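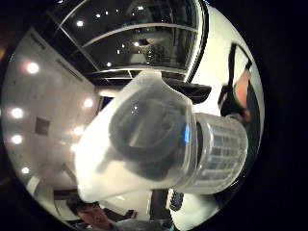 생활정보 > 주방 > 보관과 정리

플라스틱 보관 용기에 밴 냄새와 기름막 없애는 법

플라스틱 용기는 오래 쓰면 씻어도 미끌거리고, 뚜껑을 열 때 김치나 카레 냄새가 올라온다. 주방 세제로 한 번 더 씻는다고 해결되지는 않는다. 기름막을 먼저 걷어 내고 그다음에 냄새를 빼야 한다. 순서를 바꾸면 같은 작업을 두 번 하게 된다.

준비물
베이킹소다, 식초, 주방 세제, 부드러운 스펀지, 병 세척솔, 나무 꼬치나 못 쓰는 칫솔, 마른 행주 두 장. 솔은 목이 긴 것이 좋다. 필자는 Fokholm의 가는 솔을 쓰는데, 손잡이가 휘는 제품이면 어느 것이든 상관없다.

1. 재질 확인
용기 바닥의 표시를 본다. PP는 열에 강한 편이고, PET는 뜨거운 물을 부으면 찌그러질 수 있다. PS도 뜨거운 물을 피한다. 표시가 지워져 알 수 없으면 전부 미지근한 물로 작업한다. 용기에 내열 온도가 따로 적혀 있으면 그 숫자를 따른다.

2. 분해
뚜껑, 패킹, 속마개를 모두 뺀다. 패킹은 꼬치 끝을 홈에 살짝 넣어 들어 올린다. 칼이나 송곳을 쓰면 고무가 찢어진다. 빼낸 패킹은 어느 뚜껑의 것인지 섞이지 않게 뚜껑과 함께 둔다. 크기가 비슷해 보여도 두께가 달라서 바꿔 끼우면 샌다.

3. 기름막 제거
물을 묻히기 전에 마른 키친타월로 안쪽을 닦는다. 그 위에 세제를 원액으로 조금 짜고 스펀지로 문지른 뒤 5분 둔다. 그다음에 물로 헹군다. 손가락으로 벽을 밀었을 때 뽀득거리면 된 것이다. 아직 미끄러우면 한 번 더 한다.

수세미의 거친 면은 쓰지 않는다. 흠집이 생기면 그 자리에 색과 냄새가 다시 밴다. 세로로 골이 난 통은 골을 따라 위에서 아래로 솔질한다. 가로로 문지르면 솔이 골 위만 지나간다.

4. 냄새 빼기
미지근한 물 1리터에 베이킹소다를 수북하게 두 숟갈 풀어 용기를 가득 채운다. 뚜껑과 패킹은 같은 물을 담은 대야에 따로 담근다. 최소 한 시간, 냄새가 심하면 하룻밤 둔다.

그래도 냄새가 남으면 베이킹소다 물을 버리고 헹군 다음, 물과 식초를 5 대 1로 섞어 30분 담근다. 둘을 한꺼번에 넣으면 거품만 나고 서로 중화되어 효과가 떨어진다. 식초와 염소계 표백제는 절대 같이 쓰지 않는다.

5. 색이 밴 경우
고춧가루나 토마토 색은 햇빛이 가장 잘 듣는다. 씻은 용기를 창가에 엎지 말고 안쪽이 해를 보게 놓는다. 여름에는 하루, 10월쯤이면 이틀 정도 걸린다. 오래된 얼룩은 옅어지기만 하고 다 빠지지는 않는다. 패킹은 햇빛에 오래 두면 굳으니 그늘에서 말린다.

6. 건조와 재조립
행주 위에 비스듬히 기대어 바람이 들어가게 한다. 완전히 엎어 두면 안쪽에 물기가 맺힌 채로 남는다. 홈에 고인 물은 행주 모서리를 말아 넣어 찍어 낸다. 다 마른 뒤에 패킹을 끼우고, 물을 반쯤 담아 기울여서 새는지 본다.

보관할 때
빈 용기는 뚜껑을 닫지 않고 둔다. 겹쳐 넣을 때는 사이에 키친타월을 한 장 끼우면 잘 빠진다. 자리가 좁으면 뚜껑만 모아 세로로 꽂는다. 필자의 집에서는 Cladell 서류꽂이를 싱크대 아래에 넣고 쓴다.

버릴 때가 된 용기
바닥이 끈적거리는데 씻어도 그대로인 것, 금이 간 것, 뚜껑이 휘어 닫히지 않는 것은 음식용으로 쓰지 않는다. 나사나 단추를 담는 데는 쓸 수 있다. 버릴 때는 패킹을 빼고 재질 표시대로 나눈다.

글: Yichen Ding
수정: 26. 8. 21. 식초 희석 비율을 고침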